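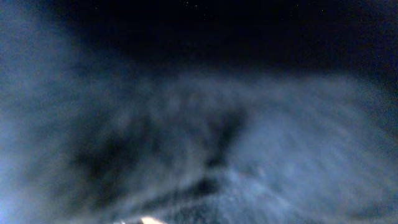 4.2 Folding a cloth on the table

1. Clear the tabletop and wipe off any grit.

2. Lay the cloth down and open out every corner. Bunched fabric will not fold square.

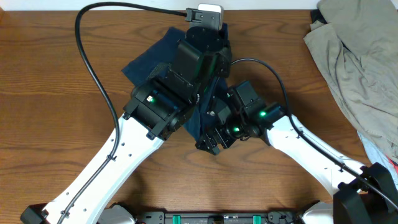

Can a damp cloth be folded?
Only a dry one should be — damp fabric holds its creases and may mark the wood.

3. Bring the left edge over to the right and smooth from the fold outwards. 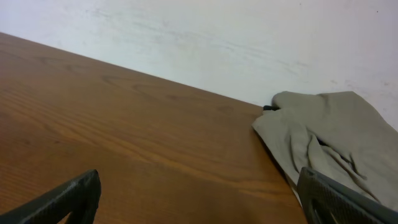 4. Turn the cloth and fold again. Leave 50 mm clear at the table edge.

Caution: do not stack over 500 mm high.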